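Pen arm squeezes its letters and then quits with a following error

Fonuter Community Help > Robot arms > Faults and safety
4 min read
30 shares

**culivix_nights**

Hi all! I have two small arms sharing one table, running on the Culivix controller, and I've been having a wonderful time teaching them to write. The left arm steadies or fetches things and the right arm holds the marker. I can't tell you how happy I was the first time a legible word came out. But I have a fault I can't shake, and on Friday it got bad enough that I stopped using the setup.

It goes like this. The first few letters come out wobbly but fine. As the pen arm works its way to the right, the letters get closer and closer together, until it's writing on top of itself. Sometimes it carries on to the next line anyway. Other times it stops dead with error 376, which the controller lists as "following error, wrist." Twice now it has stopped, and then when I cleared the error it jumped to where it thought it should be, fast, with my hand not far away. That scared me.
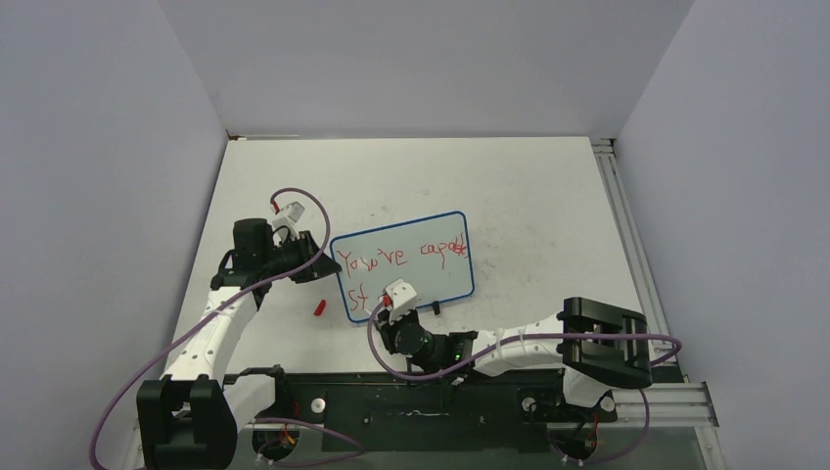
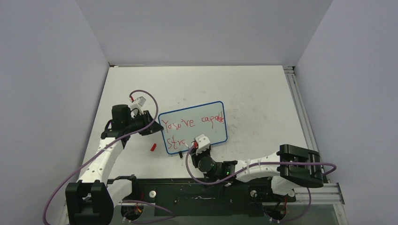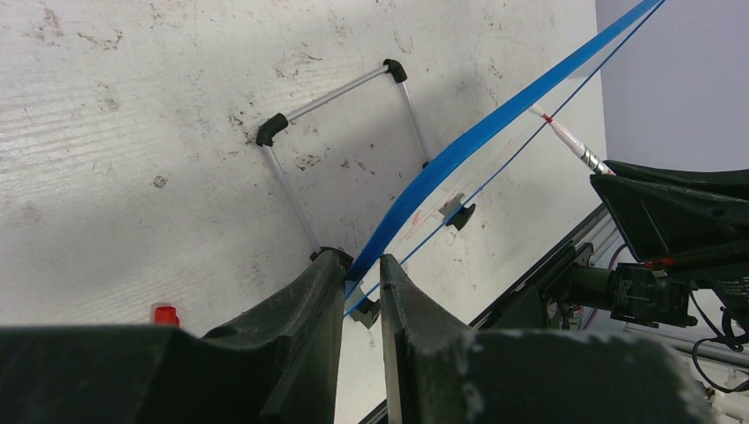

The motion is the same recording every time, played back at 30 steps a second, and the spacing in the recording is good. I plotted it and the letters are nicely even! So whatever goes wrong goes wrong on the table. You can see it at the end of the first line on the whiteboard, where "capable" runs out of room and the last letters are scribbled together by the right border. Then the arm starts the second line at the left and those letters look normal again.

What I've tried so far:

- Homed both arms again. No change.
- Fresh marker. Darker letters, same squeeze.
- Raised the wrist current limit from 275 to 600. Fewer stops, but the jump after a stop got much more violent, so I put it back.
- Ran the recording with no board and the pen lifted. No error at all.

Is this a worn wrist motor? I'd love to fix it myself if I can. And is there a safe way to clear a 376?

12 comments

**lellitz_bench**

First, great project! Writing is such a good test, every little flaw shows up in the ink.

Second, please do not clear that error with your hands anywhere near the arms. The controller remembers the target it was chasing. When you clear the fault it goes for that target as quickly as the limits let it. Your order should be:

1. Stop playback, not just pause it.
2. Cut motor power and hold the arm as it goes slack, so it doesn't drop onto the table.
3. Move the arm by hand to somewhere open, with the pen well off the board.
4. Step back, power up, and let it read its joints before you load anything.
5. First run at the slowest speed you've got.

And I'm really glad you put the limit back to 275. A high limit hides a jam and then hands you all that stored-up push at once. If you can add a stop button that cuts motor power, mount it where you can reach it without leaning over the table. With two arms in there you want both on the same button.

As for the cause, I don't think the motor is worn. It ran clean with the pen lifted. Look at the purple cable on the pen arm. In your first two pictures it goes from up near the marker, along the white link, and loops over that big black joint by the side rail. I had nearly the same routing on my own arm and it caught on the joint housing at one end of its travel. The wrist was towing the cable the whole time! Power off, swing the arm slowly through the full width of the board, and feel for a spot where it gets heavy. If you find one, undo the tie nearest the wrist, give it a longer loop, and tie it again.

5 comments

**dolan_tinkerer**

probably pen pressure. mine did this. too much push and the tip sticks and the arm bends back

2 comments

**culivix_nights**

You two are the best. Update!

I did the slow swing with the power off. There IS a heavy spot, over toward the right-hand end of the first line. The cable was snagging on a corner of the joint. I retied it with a longer loop and the swing is smooth all the way across now. Played the recording at low speed and the first line came out with proper gaps. I may have cheered out loud.

The pressure idea was worth a look too. I raised the pen height by a hair and the wobble got smaller, though there is still some. Full speed gave me one more 376, on the second line this time, so I'm not calling it fixed. I used the power-off routine to clear it and there was no jump whatsoever.

Next up is the stop button. Does anyone know if cutting motor power on the Culivix also drops the joint readings, or do those stay live?

**lellitz_bench**

Yay for the first line! Readings stay live on mine as long as the logic supply is separate. Check that yours is before you wire the button in. And if the 376 comes back in the same spot on the second line, swing it by hand again with the board in place and the pen touching.

3 comments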